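Who Stops the Arm? Stop Rules for Two-Armed Kitchen Tasks
Plorkbridge project report, May 18, 2018

Our brief was to write rules of good practice for a simulated kitchen robot. We assumed this would take an afternoon. It took from March until now, mostly spent arguing over the word "near".

The Kesness simulator logged 2856 runs for us. We kept 1000 and read 344 closely, which is more than anyone should read of anything. In 46 of those, both arms obeyed every rule we had written and still ended up somewhere daft. 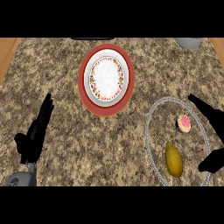 Should both arms stop when only one breaks a rule?
Both should stop. A shared counter is a shared work area, and the arm that behaved has no way of knowing what its partner will do next.

Rule 4 therefore says that an arm with no task holds still, clear of crockery, until it is given one. Rule 5 says a gripper may close over a bowl only after its target has been named in the log. Our first draft allowed "the food", a phrase that covers a donut and a lemon equally well.

Rule 6, on glassware, is still in dispute and appears in the appendix in both versions.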